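Mesa de Soporte de Simulación y Validación
Incidencia 698
Asunto: Aplicación de la norma interna de contacto con objetos blandos en la tarea «caja de pañuelos sobre encimera»
Proyecto: Zarnar
Solicitante: Laboratorio de Manipulación, sede de Cisstead
Responsable de la revisión: Eamon Ní Bhriain
Fecha de apertura: 29 de abril de 2019
Prioridad: media
Estado: resuelta con observaciones

1. Motivo de la consulta

El Laboratorio de Manipulación solicita que se determine si los episodios simulados de la tarea de referencia pueden incorporarse al registro de validación en las condiciones actuales. El validador automático Floria ha rechazado 19 episodios de un lote de 260 con el código «contacto no declarado». El solicitante entiende que el rechazo obedece a una configuración incompleta de la ficha de tarea y pide que se reconsidere la decisión.

La norma aplicable es el Procedimiento de Ensayos en Entorno Simulado, en particular los apartados relativos a declaración de objetos, zona de trabajo y conservación de vistas. Dicho procedimiento rige para todos los ensayos del proyecto Zarnar, con independencia de que el episodio vaya o no a repetirse después en equipo físico.

2. Comprobaciones iniciales

2.1. Se revisó la ficha de tarea. El único objeto declarado como manipulable es la caja de pañuelos. El gorro de fiesta no figura en la lista de objetos de la escena, ni como manipulable ni como elemento pasivo.

2.2. Se revisó la versión del modelo del brazo y de la pinza. Coincide con la autorizada y no consta modificación alguna de los límites articulares.

2.3. Se repitió la validación sobre el mismo lote, sin cambios. El resultado fue idéntico, por lo que se descartó un fallo intermitente del validador.

2.4. Se solicitó al laboratorio el registro completo de contactos de los episodios rechazados. Se recibió al segundo requerimiento, ya que el primer envío contenía únicamente los contactos de los dedos de la pinza y omitía los que se producen entre objetos.

3. Análisis

El registro completo muestra que, en los episodios rechazados, el validador encuentra contactos en los que interviene un identificador sin ficha asociada. El identificador corresponde al gorro. Floria no interpreta la intención de la tarea: compara cada par en contacto con la lista declarada y, si uno de los dos elementos falta, detiene la evaluación. El comportamiento es conforme al procedimiento.

Se examinó asimismo si el gorro podía considerarse decoración fija, categoría exenta de declaración. La respuesta es negativa. La exención alcanza a paredes, cajoneras, tiradores y demás elementos sin movimiento propio. Un objeto apoyado en la encimera cuya posición puede variar debe declararse siempre, aunque la instrucción de la tarea no lo mencione.

Se adjuntan al expediente una vista exterior del puesto y una vista tomada junto a la pinza. 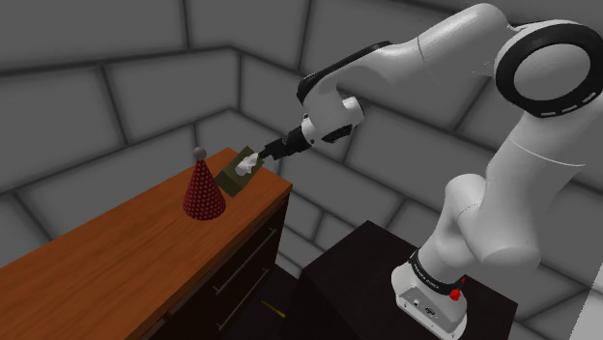
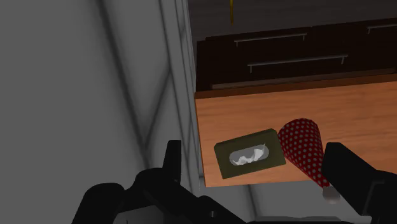 El gorro rojo de lunares está de pie en la primera vista y tumbado junto a la caja en la segunda, con la punta más allá del canto delantero de la encimera.

Respuesta del laboratorio, Ó Gríofa: aceptamos que el gorro debe declararse, pero solicitamos que conste nuestro desacuerdo con el tratamiento del lote. La instrucción se refiere exclusivamente a la caja, y el equipo que redactó la ficha siguió una plantilla en la que solo se pedían los objetos citados en la instrucción. Si la plantilla induce a error, no parece razonable que la corrección recaiga entera sobre los episodios ya generados. Pedimos que los rechazados puedan reevaluarse con la ficha enmendada, sin necesidad de ejecutarlos de nuevo, y que se nos indique qué criterio seguir cuando un objeto pasivo sobresalga del borde de la superficie de apoyo.

4. Contestación de la mesa de soporte

4.1. Sobre la plantilla. Se admite la observación. El campo «objetos de la tarea» es ambiguo y será sustituido por dos campos independientes: «objetos manipulables» y «otros objetos móviles presentes». La plantilla revisada se publicará en junio. Hasta entonces, los laboratorios deberán consignar los objetos pasivos en el campo de notas, con su identificador exacto.

4.2. Sobre la reevaluación. Se autoriza para los episodios rechazados, siempre que se conserve el registro de contactos original y que la ficha enmendada lleve un número de revisión nuevo. No se autoriza la sobrescritura de la ficha anterior.

4.3. Sobre los objetos que sobresalen del borde. El procedimiento distingue dos supuestos. Si la posición forma parte del estado inicial, debe constar en la ficha como condición de partida. Si se alcanza durante el episodio, se anota como desplazamiento de objeto pasivo y el episodio se evalúa con esa anotación. En ningún caso se corregirá la posición de forma manual antes de exportar el episodio.

4.4. Sobre las vistas. Una imagen aislada no permite establecer en qué supuesto se encuentra un episodio. Para esa determinación se empleará el registro de estados, y las vistas se conservarán como documentación complementaria. Cada una deberá archivarse con su marca de tiempo.

5. Medidas aplicadas

Se incorporó el gorro a la ficha de tarea como objeto móvil pasivo, con su malla de colisión y su masa nominal.

Se ejecutó de nuevo el validador sobre los episodios afectados. El código «contacto no declarado» no volvió a aparecer. Dos episodios quedaron retenidos por falta de marca de tiempo en una de las vistas y se devolvieron al laboratorio para su subsanación.

Se fijó en 100 el número mínimo de episodios que deberá contener la muestra de control de esta tarea antes de cualquier cambio posterior de la ficha.

6. Observaciones para otros laboratorios

Antes de remitir un lote a Floria deberá contrastarse la lista de objetos de la ficha con la lista de cuerpos móviles que exporta el simulador. Las diferencias se resolverán en origen. Los objetos de tamaño reducido situados fuera de la encimera quedan sujetos a la misma obligación si el simulador los trata como cuerpos móviles.

Las solicitudes de revisión que no incluyan el registro completo de contactos serán devueltas sin trámite.

7. Cierre

El solicitante manifestó su conformidad con los puntos 4.1 a 4.3 y mantuvo su reserva respecto del plazo de publicación de la plantilla. La incidencia se cierra con observaciones. Los dos episodios retenidos se tramitarán en una incidencia independiente, vinculada a la presente.

Firmado: Eamon Ní Bhriain, Mesa de Soporte de Simulación y Validación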